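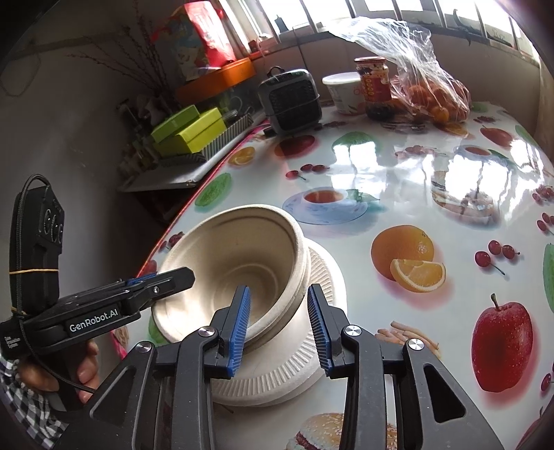 Moulded-fibre tableware

Moulded-fibre tableware (also moulded-pulp tableware) is a class of disposable plates, bowls, trays and lidded boxes formed from a wet slurry of plant fibre. It is used mainly for takeaway food, outdoor meals and institutional catering, and is sold alongside pressed paperboard plates, from which it differs in both manufacture and behaviour in use.

Materials

The fibre may come from sugar cane residue (bagasse), wheat straw, bamboo, wood or recovered paper. Recovered paper is more usual in egg trays and protective packaging than in articles meant to touch food. Unbleached fibre gives a beige or light brown article with visible flecks; bleached fibre gives white or off-white. Additives that resist water and grease may be mixed into the slurry or applied to the surface afterwards.

Manufacture

A perforated mould covered with fine mesh is lowered into the slurry and a vacuum draws water through it, leaving a mat of fibre on the mesh. The mat is transferred to a heated press, where the remaining water is driven off and the final shape is fixed. The side against the mesh may keep a faint woven texture. The rim is then trimmed, and the articles are inspected and stacked.

Three routes are commonly distinguished. In thick-wall moulding the article is dried in an oven without pressing and stays rough on one side. In transfer moulding it is formed thinner and dried in the same way. In thermoforming it is dried under pressure between matched heated tools, giving the smoothest surface and the closest dimensions. Most tableware is thermoformed.

Form

Bowls are normally round, with sloping walls so that they release from the mould and nest. A circular ridge in the base stiffens the floor of the bowl. Further concentric ridges may be added where a wide base would otherwise flex. The surface is matt and slightly fibrous to the touch, even after hot pressing.

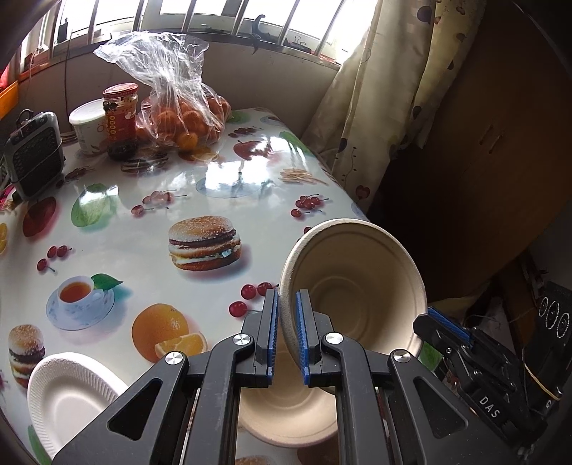
Comparison with paper plates

Paper plates are stamped from flat board. The board cannot stretch far, so the surplus at the border gathers into short radial folds, producing the fluted rim by which such plates are easily recognised. Moulded fibre is deposited directly in its final shape and needs no folds, although a fluted rim may be moulded in for appearance. Paper plates are generally thinner and take less room in storage, but bend more readily under load.

Nesting and separation

Articles are packed nested. The Dament catering range lists a round bowl 195 mm across the rim, with a stacking pitch of 13 mm. Its Prernia counterpart has a steeper wall and a pitch of some 49 mm for a stack of four. Tightly nested bowls may bind, particularly after storage in damp conditions. They are parted by holding the stack below the top rim and lifting the uppermost bowl by its edge, with a slight tilt to let air in between the walls. Small lugs, moulded beneath the rim in the Mosoti pattern, keep neighbouring walls apart.

Use and disposal

Uncoated fibre softens under prolonged contact with hot liquid. Suitability for microwave heating depends on the grade and is stated by the maker. Unused stock should be kept dry, flat and in its sleeve.

Many grades can be composted where a suitable collection exists. Food residue generally rules out paper recycling, and a plastic lining may rule out composting as well.

See also

Bagasse
Egg carton
Paper plate
Orkton press

Last revised 2019-07-20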